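Zoncombe Equipment Review Meeting
Minutes, May

Present: Kirstin Hepburn (chair), Arturo Pace, Katia Martinelli, Ubaldo Sala
Joined by phone for items 3 and 4: Sveva Santoro (Skisteck)
Minutes taken by: Katia Martinelli
Meeting opened at 2.05 pm

1. Minutes of the last meeting

Agreed as correct, with one change. Under item 5, the spare charger was ordered by Arturo and not by Ubaldo. Katia to amend the filed copy.

2. Matters arising

The new plug sockets on the long wall have been tested and signed off. Ubaldo has the certificate.

Arturo had been asked to get a second quote for a two-arm kit to set against the Tresurov. He has one from Cirillo. It came in the morning before the meeting and only Arturo had read it in full. Taken under item 5.

The question of who holds the key to the equipment room at weekends is still open. Kirstin will speak to the landlord again.

3. Tresurov two-arm kit: trial so far

Arturo reported. The kit is on trial from Skisteck and the trial has a fortnight left to run. It consists of both arms with their grippers, the head camera, the wrist cameras, the control box and the Skisteck software on a licence that ends with the trial.

Setting up took most of a day. The printed guide was clear as far as fixing the arms down and joining the cables. After that it refers the reader to a web page which has been rearranged, and the headings in the guide no longer match the ones on the page. Arturo got through it with a call to Sveva. Ubaldo said the guide should be judged as supplied, as whoever sets it up next may not have her number. Noted for the report.

The arms have been run on short household jobs: picking something up from the floor, moving it to a table or into a container, letting go and returning to the start position. Arturo and Ubaldo have taken turns to steer by hand and to watch. The self-running mode has only been tried on the simplest of these, at low speed.

Arturo's view is that steering by hand is good. There is a small delay that he stopped noticing after the first session. Ubaldo still notices it, mainly when turning the wrist, and finds that he overshoots and has to come back. Kirstin asked whether this was a matter of practice. Ubaldo thought partly, but he would like to try the setting that lowers the wrist speed before saying so in writing.

On the grippers, both said that firm items with a clear edge are easy. Thin, flat or limp things are harder and usually need more than one go. The view from the wrist is what makes them possible at all — from the head camera it is hard to judge how far the fingers are from the surface. Katia asked if the fingers could be changed for softer ones. Arturo has seen soft pads in the Skisteck price list but they were not part of the trial.
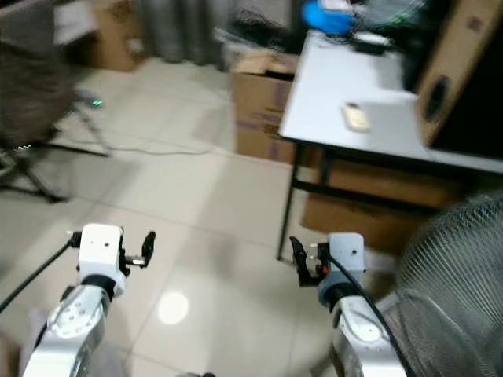
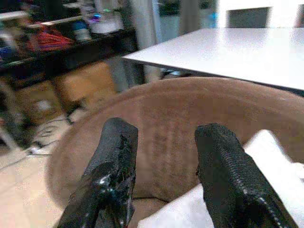

Arturo went on to stopping and starting. The stop button works from wherever the person steering is sitting, and pressing it holds the arms where they are. Coming out of a stop is slow. The software asks for a full check of both arms even if only one was moving, and the person has to click through each stage. He understands why it was done this way but it eats into a session. Kirstin said she would sooner have it slow than have it skipped, and asked that this be put in the report as a remark and not as a fault.

Ubaldo raised noise. There is a high whine from one of the arms when it is held out at full stretch. It went away when the arm was brought in. Sveva, who had joined by this point, said this had been reported by another customer and was cured by a change in the motor settings, which she could send over. Ubaldo asked for it in writing with the steps, and she agreed.

Katia asked about the wrist cameras, as two of the recordings she had looked at were too dark to use. Arturo said both were made late in the day before the lights had been put on. He has now written "lights on" at the top of the session sheet. Sveva added that the exposure can be fixed by hand in the camera menu. The menu is not mentioned in the guide.

Recordings are large. Arturo is copying them to the office drive at the end of each day and the drive will not last at this rate. To be costed whichever kit is chosen.

4. Questions to Skisteck

Sveva took questions by phone. Her answers, as noted:

Servicing. Skisteck recommends a service every 400 running hours. The arms keep their own count and show it on the start screen. A service means sending the arms back, and Skisteck lends a replacement pair if one is free. Kirstin asked what happens if none is free. Sveva said the customer waits. Kirstin asked for a longest waiting time to be written into any agreement. Sveva will take this to her manager and could not promise it.

Gripper fingers. These count as wearing parts and are not covered by the warranty. They can be changed by the customer with the key supplied. The soft pads fit the same mounting.

Cable covers. Not included. Sveva advised against running the arm cables through tight conduit, as they need slack at the wrist. She will send the drawing that shows the smallest bend allowed.

Software licence. Charged by the year. If it is allowed to lapse, the arms can still be steered by hand but the self-running mode and the recording tools stop. Recordings already made remain readable. Ubaldo asked whether they could be opened in other software. Sveva said yes, the files are in a common format, and she will send a sample script.

Training. One day on site is in the price. Further days are extra. Katia asked if the day could be split into two mornings and Sveva thought that would be all right.

Deposit. £500 to hold the trial kit beyond the end of the trial while a decision is made, taken off the price if the kit is bought. It is not returned if the kit goes back.

Sveva was thanked and left the call at 2.50 pm.

5. Quote from Cirillo

Arturo summarised. Cirillo would supply arms of much the same reach, with grippers, but with no head camera and with cameras at the wrist as an extra. The basic price is lower than the Tresurov. With the cameras added it comes to nearly the same, and delivery is longer.

In its favour, servicing is done on site by a visiting engineer, and the software is bought once with no yearly charge. Updates after the first year are paid for.

Against it, there is no trial. Cirillo offers a visit to its own showroom. Ubaldo said that a showroom visit would tell him very little, and that most of what has been learnt on the Tresurov came from using it in a normal room with normal things lying about. Kirstin agreed but did not want the quote dropped on that ground alone. Arturo to ask whether Cirillo could put him in touch with a customer who would talk to him.

Katia pointed out that the quote gives its prices without VAT and the Skisteck one with. She will put both on one sheet before the next meeting.

6. Room and storage

Discussed at some length. Ubaldo wants a clear strip of floor marked out with tape in front of the arms, wide enough that a chair cannot drift into reach. Agreed. Katia wants the cables either covered or taken along the wall. Agreed in principle, waiting on the bend drawing from Skisteck.

The kit's packing must be kept until a decision is made, in case it has to go back. Arturo has marked the boxes. Other cardboard can go.

Kirstin asked that nobody steer the arms while alone in the building. Arturo has done so on two evenings and was asked to stop. He accepted this. A line will be added to the session sheet for the name of the second person.

7. Decision

It was agreed not to decide on the purchase at this meeting. Kirstin and Katia were in favour of paying the deposit so that the kit stays while the quotes are compared. Arturo was in favour as well. Ubaldo was against, on the ground that the money is lost if Cirillo is chosen, and asked for this to be minuted. Carried. Payment to be made only after Skisteck has answered in writing on the waiting time for a replacement pair.

8. Any other business

The kettle in the back kitchen trips the switch when the heater is on. Ubaldo to look at it.

Katia is away for part of next month and Arturo will take the minutes.

Actions

Katia: correct last minutes; price sheet for both quotes; pay deposit once Kirstin confirms.
Arturo: customer contact from Cirillo; price of soft pads; draft trial report; cost of extra storage for recordings.
Ubaldo: lower wrist speed setting, try and report; floor tape; kettle.
Kirstin: landlord about the weekend key; letter to Skisteck on servicing.
Sveva Santoro (Skisteck): motor settings with steps; bend drawing; sample script.

Next meeting to be fixed by email, before the trial ends.

Meeting closed at 3.40 pm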